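Bramstead Manipulation Group
Minutes of the project meeting, April
Start: 10:05 a.m.
Place: Room 2, Bramstead annex

Present: data collection, policy training, hardware, and the visiting group from Hedlund. The Prisari partners joined by phone from item 3 onward.

1. Minutes of the last meeting

Approved with one change. Under "Storage," the text said raw recordings would be deleted after conversion. It should say they will be kept until the end of the project.

2. Status of the handheld data

Data collection reported that the first block of 300 demonstrations is complete and has been converted. All of them are pick-and-place with both hands, recorded with the handheld grippers and the head camera. No robot was used for this block. The next block will use the same table with more changes in object position between takes.

The conversion script now throws out any take in which the marker cube on either gripper is lost for too long. The first version of this check was too strict and rejected takes where the operator had only turned one wrist for a moment. The limit was loosened and the block was run again. Policy training asked for the old list of rejected takes so the two versions can be compared.

Hedlund asked why the cubes are tracked from the head camera and not from fixed cameras in the room. The reason is that the group wants to record in other rooms later without a new calibration each time. The cost is that hand poses are only known while the cubes are in view. Operators have been told to look at their hands, and most do so anyway, but they tend to look ahead to the next object just before a grasp ends. Those are the moments when tracking drops.

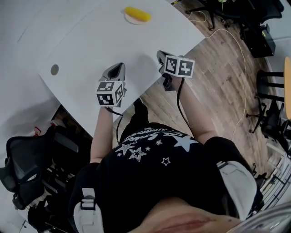 Head camera view with both grippers held out over the table edge. Marker cubes are mounted on the gripper bodies.

There was some discussion of how far out the operator should hold the grippers at the start of a take. Close to the chest, the cubes are large in the image but an arm can get in the way. Farther out, the view is clearer but the pose estimate gets noisier. It was agreed to start every take with both grippers over the table and both cubes in view, and to hold still for 2 seconds before moving. The hold gives the script a clean section to line up the two hands.

3. Result of the head motion test

Policy training presented the comparison that was asked for last time. Two policies were trained on the same 300 demonstrations. The first takes gripper motion relative to the head camera. The second takes gripper motion relative to the gripper's own pose at the start of each short action segment, so head motion drops out.

Each policy was run for 60 trials on the two-arm setup. The second policy did clearly better. The first one had a habit of drifting sideways just before closing, and the drift was in the same direction the operators usually turn their heads. Policy training believes the first policy learned part of the head motion as if it were hand motion.

Prisari pointed out that the camera on the two-arm setup is fixed, while the one in the demonstrations moves, so the first policy was tested under conditions it had never seen. They do not think the comparison is fair as it stands. Policy training agreed that this is a limit of the test and said that the write-up will say so. A fairer test would move the camera during the trials. Hardware said the pan and tilt mount is available but has not been calibrated since it was last taken apart.

Decision: the relative action format will be used for all new training runs. The head-relative format will be kept as a baseline until the test with the moving camera is done.

4. Failures seen in the trials

The failed trials of the second policy were watched together. Most were missed grasps on long, thin objects lying at an angle. In several, the gripper came down at the right place but with the wrong wrist rotation, and pushed the object away. There was no agreement on the cause. Data collection thinks there are too few demonstrations with the object turned away from the operator. Policy training suspects the rotation part of the pose estimate, which is weaker when only one face of a cube is visible.

Both can be checked with the data on hand. Policy training will sort the demonstrations by the number of visible cube faces during the last part of the grasp and compare the jitter. Data collection will make a table of object angles.

A smaller group of failures came from the handover between the two hands. The receiving gripper closed early and the object was dropped. This was already known from the earlier pilot and is not thought to be related to the action format.

5. Herkarari software

The new release of Herkarari, our recording tool, writes both gripper streams and the head camera to one file with a shared clock. Before this, the streams were lined up afterward by hand in some cases. The test recordings look fine. One problem remains – if a gripper cable comes loose during a take, the tool keeps recording and repeats the last opening value. The operator gets no warning.

Hardware will add a sound for this case. Until then, operators should open and close both grippers once at the end of every take, and the take should be marked as bad if the values do not change.

Hedlund would like to use Herkarari with their own grippers, which have a different opening sensor. The format allows for this. Hardware will send them the notes on the sensor settings.

6. Operator comfort

Operators report tired forearms toward the end of a session. The weight of the grippers is acceptable for short takes, but the pull of the cables along the arm is noticed after a while. A lighter cable was suggested. Hardware is willing to try one on the left gripper first, and will leave the right one as it is for comparison.

Sessions will stay at 60 minutes including breaks. A request to make them longer was turned down.

7. Write-up

The workshop paper will cover the action format comparison only. The data collection method will be described in a short section with a reference to the longer report. Prisari will read the draft before it goes out and asked to see the raw trial videos as well. The Hedlund group will not be listed as authors on this paper, at their own request.

Actions

Policy training: sort grasps by visible cube faces; send old and new rejection lists to Hedlund and Prisari.
Data collection: table of object angles; update the operator sheet with the start position and the hold.
Hardware: calibrate the pan and tilt mount; loose cable sound in Herkarari; lighter cable on the left gripper; sensor notes to Hedlund.
Prisari: comments on the draft.

Any other business: none.

The meeting closed at 11:40 a.m. The next meeting will be set once the mount is calibrated.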